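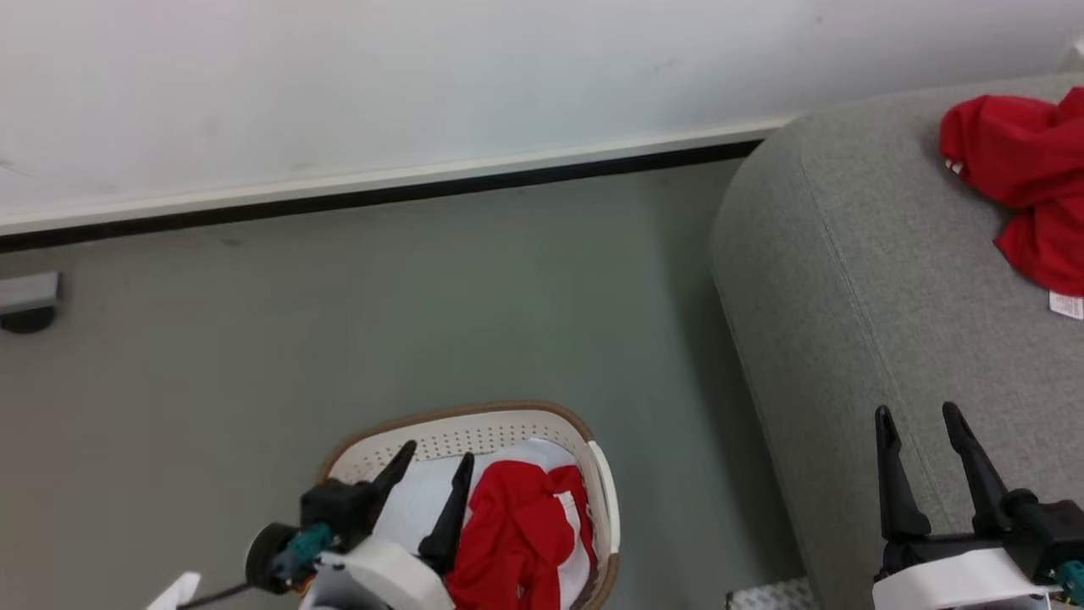
From: Bevan Katene
To: Stondisska residents list
Subject: Re: Reds and whites in the same wash

Clem Quinlan wrote:
> Does anyone know a way of getting pink out of white cotton? I put a
> striped football shirt in with two pillowcases on Sunday and they have
> come out a sort of salmon colour. I've washed them again at 40 and it
> made no difference. They haven't been in the dryer. Also, is there
> anything that stops it happening? We have one basket for everything
> and I don't really want to buy a second.
>
> Clem

Hello Clem,

Good that you kept them out of the dryer. Keep them damp if you can and soak them in oxygen bleach, the powder sort, in the warmest water the care label allows. I used a 700 g tub from Pendach last time and it did several loads. Leave them overnight, at least 6 hours, then wash as normal with nothing else in the drum. You may need to do it twice. My tea towels came back white on the second go, though the hem on one of them is still a bit pink.

Don't use chlorine bleach on the shirt. If it's polyester it is unlikely to have picked up much anyway, but check the white parts in daylight.

As for one basket, we manage with one. Whites go in first and anything red stays out on the arm of the sofa until there's enough for a dark load. It looks untidy for a day or two. A new red top gets washed by itself in cold water the first couple of times, and I turn it inside out.

The colour catcher sheets do work a bit, but I wouldn't trust one with a brand new shirt.

The second machine in the laundry room is still stopping before the last rinse, so if you use that one put it through on rinse again or you'll have powder left in the cotton.

Bevan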